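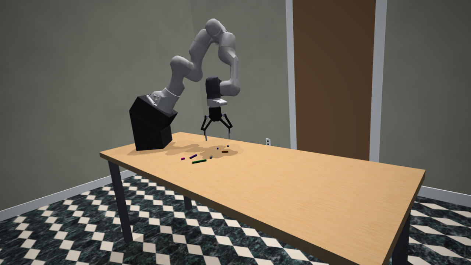 Estolari Automation Planning Team

27th October
By the Planning Team desk

After a good deal of talking, two rounds of quotes and one very long lunch, we are pleased to say that the budget for the new sorting arm has been agreed. The order goes to Skastonar before the month is out, and the arm should be with us in April if the shipping people are as good as their word.

Those of you who came to the open meeting will remember that the sticking point was never really the arm itself. We all liked the arm! It was everything that goes with it: the pedestal, the gripper, the spare fingertips, the training days and the yearly service, which between them came to rather more than anyone had pencilled in last spring. Bartoš had sent a very fair offer as well, and we would like to thank them warmly for their patience with our questions, but their service visits were priced separately and that tipped it in the end.

Before signing anything we wanted to see how the work might look, so the layout has been tried out on the computer first. In the simulation the arm stands on its black pedestal at the back of a long wooden table, with the gripper open over a scatter of little blocks and sticks in various colours. It is a simple job on purpose. Small, mixed pieces lying any old how are what we most often have to sort by hand, and it seemed sensible to plan the money around that before dreaming up anything grander (and there has been some dreaming, believe us).

The planning work has also helped with the dull but necessary matter of floor space. We have put aside 14 square metres in the Sisonska building for the first bench, with room to walk round it, and the electricians have been asked to price a second supply so that we are not trailing leads across the room. That quote is the one figure still missing.

For those who like the sums, spare fingertips come to 642 euros for the first year and the bench fittings to 357, both out of the small equipment fund. The arm and its pedestal are paid for over 3 years from the main budget, and the service visits are folded into the same payments, so there should be no nasty surprise each autumn.

Training places will be shared out after the New Year. If you would like one, please tell your team lead soon, as we have had more than 14 names already and would dearly love to fit everybody in.

Shared 14 times | 3 comments

Recent items
Sisonska building: new opening hours for the loading bay
What we learned from the Bartoš demonstration day
Small equipment fund: how to put in a request
Old conveyor parts looking for a good home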